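Shared kitchens deserve a firmer place in housing policy

The council's consultation on the new homes at Plarkgate closes in April. Most of the responses published so far concern parking, and that is a pity. Page 7 of the draft contains a short paragraph on communal cooking space which will shape daily life on the estate for far longer than the layout of its car park.

The draft proposes that a shared kitchen be provided "where practicable". Residents of Wimton will recognise the phrase. It appeared in their own scheme, and the room set aside under it is now a store for bicycles and spare doors. A promise framed in that way is kept only when it costs nothing.

The case for such rooms is a plain one. Many of the smaller flats are planned with 2 rings and a worktop no wider than a tray. A tenant may heat soup there, but cannot easily cook for a family visit, teach a grandchild to make bread, or prepare food in quantity and store it for the week. These are ordinary activities, and until recently the design of ordinary homes allowed for them.

It is sometimes objected that shared kitchens lead to quarrels over cleaning. The experience at Joncombe suggests that the quarrels are real and that they can be managed. The housing association there adopted a booking sheet and a modest deposit, and its annual report recorded 2,106 bookings. Hendrik Wouters, in his evidence to the consultation, argued that a room used so heavily should be treated as a basic service - on the same footing as lighting or lifts - and funded from the general charge.

There is also the matter of equipment. A kitchen with poor fittings will not be used, and its emptiness will then be cited as proof that it was never wanted. The final text should therefore set a minimum standard for hobs, ovens, storage and ventilation, and should name the body responsible for repairs.

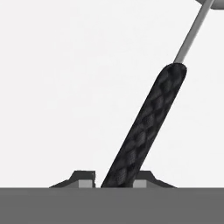
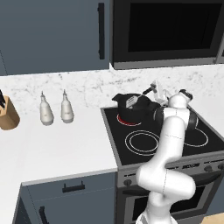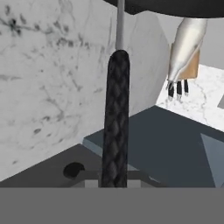

Pranab Wijesinghe has replied that a fixed standard would raise the cost of every scheme, and that tenants who never cook in company should not be made to pay for those who do. He would prefer each estate to hold a ballot before any room is fitted out, with the result binding for 7 years.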